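Kisotero launcher: is anyone still using it by choice? 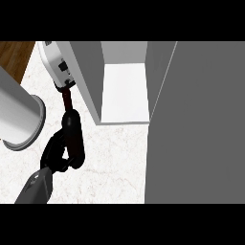 gravelmouth
Since the December patch I can't start Lakusden without the Kisotero launcher opening first, loading a friends page and trying to sell me hats. It takes 39 seconds. I've spent longer looking at its blank background than at the game's pale marble floors, and marble at least has veining. Can I skip it?

pelt_89
No. And I like it. Cloud saves work, and the stat page is good.

gravelmouth
The stat page says I have 1000 hours. 300 of those are the launcher.

Bettencourt
Offline mode, then pin the game's own shortcut. Worked for me on 8th June, might not now.

pelt_89
You lose the server browser that way, so enjoy playing alone.

Bettencourt
I've met the players. I'll cope.

gravelmouth
Shortcut works. It asked me to log in twice, then showed me a hat.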